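Search posts
Type to search

Jan 1, 2023 - posted by Weltside

Thread on resurfacing a worktable. I redid the top of the big one in my back room over the holidays and three people asked for the process, so I am writing it up while I still have the notes.

The table is a Kendholm, bought used in July. Solid frame, no wobble, terrible top. The previous owner had sealed it with something brown and glossy that showed every scratch and threw the ceiling light straight back at you.

I wanted a pale, flat, matte surface. I sort small parts on it, and small parts disappear on a dark glossy background. I lost more screws to that brown finish than to the floor.

Step one was getting the old finish off. I started with a scraper to see how well it was bonded. It came up in flakes near the edges and not at all in the middle, so I went to the sander.

Coarse paper until the color was gone, then medium, then 300 grit to finish. The coarse pass took most of a day. The other two together took under an hour.

If you skip the medium pass you will see the coarse scratches through the paint. I know this from a shelf I did years ago and still have to look at.

Vacuum the top, then wipe it with a damp cloth, then leave it overnight. I wiped it again in the morning and the cloth still came up gray. Third wipe was clean.

Primer was one coat, rolled, left for a day. The grain stood up a little, as expected. I knocked it back by hand with the same fine paper, very light pressure, and wiped again.

Paint: Cerik matte in their plainest off-white. I went back and forth between that and a cooler white. The cooler one looked blue next to my wall, which is a light gray.

I put on 4 thin coats with a foam roller. A thick coat takes longer to dry than two thin ones and it leaves a ridge wherever the roller stops. Roll the full length each time and keep the edge wet.

Drying time between coats on the can assumes a warm room. Mine is not a warm room in winter. I doubled it.

Someone asked about a topcoat. I used a water-based one from Myung, two coats, dead flat. Stir it slowly and do not shake it. The matting agent settles to the bottom, and if you don't get it all back in suspension the last third of the can will dry flatter than the first.

Total cost excluding the table was less than a new top would have been. I did not keep every receipt so I won't give a figure.

Now the part I care about more, which is keeping the thing clear. A pale top only helps if you can see it.

Rule I settled on: anything that stays on the table overnight needs a permanent place on the table. So far nothing has qualified. The lamp is clamped to the shelf and the tape lives in a drawer.

Parts go in shallow trays, one job per tray. When I stop work the tray goes on the rack with whatever state the job is in. I used to leave jobs spread out so I could pick them up where I left off, and I never once picked one up where I left off.

Working area is the middle of the top. Nothing gets parked there, including coffee.

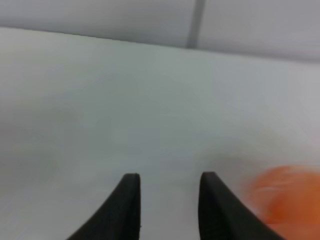 Color contrast did what I hoped. Black hardware is easy to find against off-white from across the room. Bright orange is even easier, enough that I have been putting orange tape on the tools I misplace most often.

Clear plastic is still bad. So are white nylon washers, obviously. For those I put down a sheet of dark card and work on that.

Glare is gone. With the old finish I had to move my head to see past the reflection of the light. The matte top just looks evenly lit, with soft shadows under things, and soft shadows are useful when you are judging whether a part is sitting flat.

Downsides of matte: it marks. Graphite is the worst. A pencil dragged sideways leaves a gray line that needs a damp sponge and a bit of dish soap. Do not use an abrasive pad, it will polish a shiny spot into the finish and you cannot undo that without recoating.

Rubber feet are the other problem. Some of them leave a yellowish ring if left in place for a few weeks. I have not tested which ones. See the overnight rule.

Two replies asked why I didn't just lay a mat over the old top. I had one. It curled at the corners and things rolled under it.

Another asked about durability. Too early to say. The topcoat claims over 1,000 scrub cycles, and I don't know what their scrub cycle is or how it compares with me and a sponge.

If I did it again I would take the top off the frame first. I painted it in place and spent a long time on my knees doing the underside of the front edge. There are eight bolts. I was being lazy and it cost me more work.

I would also round the front edge slightly before priming. Paint is thin on a sharp corner and mine has already chipped in one spot, right where my forearm rests.

The chip is small. I have half a can of the off-white left and will touch it up when the room is warmer.

Contact | Copyright Weltside | Back to top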